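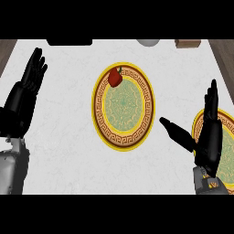 Products > Simulation > Two-Arm Scene Packs

Rerkel Tabletop Pack for two-arm manipulation

Rerkel Tabletop is a ready-made simulation pack for teams who train or test two-arm robots with multi-fingered hands. You load it, you choose a task, and the arms are standing at the table. The rendering comes from the robot's own side of the table, so what your policy receives is close to what a head camera would give it.

We made the pack after many customers of our older Cemholm scenes asked for a kitchen setting with more visual detail. Cemholm used plain gray blocks on a plain gray table. It is still on sale and it is still good for first debugging, but a policy that learned there was often confused by a patterned surface. In Tabletop the table is white with gray marble veins, and the plates carry a Greek key band and a fine green pattern in the center. A glossy red bell pepper on such a plate is easy for a person to find. For a small vision network it needs some more training.

What is in the pack

- 2 arm models with black multi-fingered hands, left and right, with joint limits already set
- 6 tasks, among them plate to plate transfer of a vegetable and handover between the hands
- Textures for table, floor and plates, which can be changed one by one
- Success checks for every task, written in plain Python and easy to edit
- Recorded demonstrations in the same format that Cemholm uses

The transfer task is the one we advise to start with. The pepper has a curved body and a short stem, and the contact model lets it roll a little when a finger pushes it from the side. If your hand closes too early, you will see this in the log as a slip event, with the finger and the time step. Starting positions are randomized, also near the rim of the plate, where the grasp is more difficult.

Working with your controller

The pack accepts joint targets or wrist poses. Teleoperation works with the Tritix glove, and the driver is included. Calibration of the glove must be done again for each operator — the saved profile of another person gives poor thumb motion. Depth output is optional and makes the rendering slower.

Not included: mobile bases, liquids, and soft objects. Cloth is planned for May, as a separate download.

License and support

One license covers 2 workstations. University groups can ask for the Ruangrit plan, which has the same content and a longer support period. Questions about installation are answered by Kumaresan Ramasamy and his team through the ticket form.

Page updated 2/17/22

We use cookies to remember your settings and to measure visits. By continuing on this site you accept our cookie policy. Accept | Settings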